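Can a Robot Do My Chores Yet? Your Questions, My Best Guesses 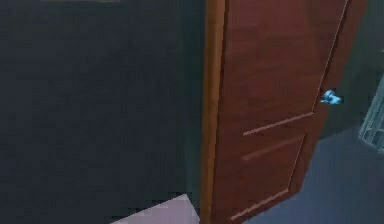

Prumton, Aug 20, 2020

So when do I get a robot butler?
Not this year, sorry! I've been reading up and pestering people since February, and most of what works does one job in one place.

What's so hard about a door?
Everything, it seems. Take a simulated one like this, a brown panel door with a shiny blue lever. The robot has to find the lever, grab it, push down, pull, and then get itself out of the way (my nephew still forgets that last bit).

Why practice on a computer first?
Cheap mistakes. My friend Keerthana Nambiar ran 591 tries in simulation over one weekend and didn't scratch any paint. Real doors stick, though, and hers at home beat the robot 3 times in a row.

What about shops?
Better news! Moving bins along a flat floor is pretty well sorted, as long as people don't leave stuff in the aisle.

Will it fold my laundry?
Slowly. I'd have the whole basket done before it finished a towel.

Should I save up?
I wouldn't. Get a decent robot vacuum for around 250 dollars and ask me again later.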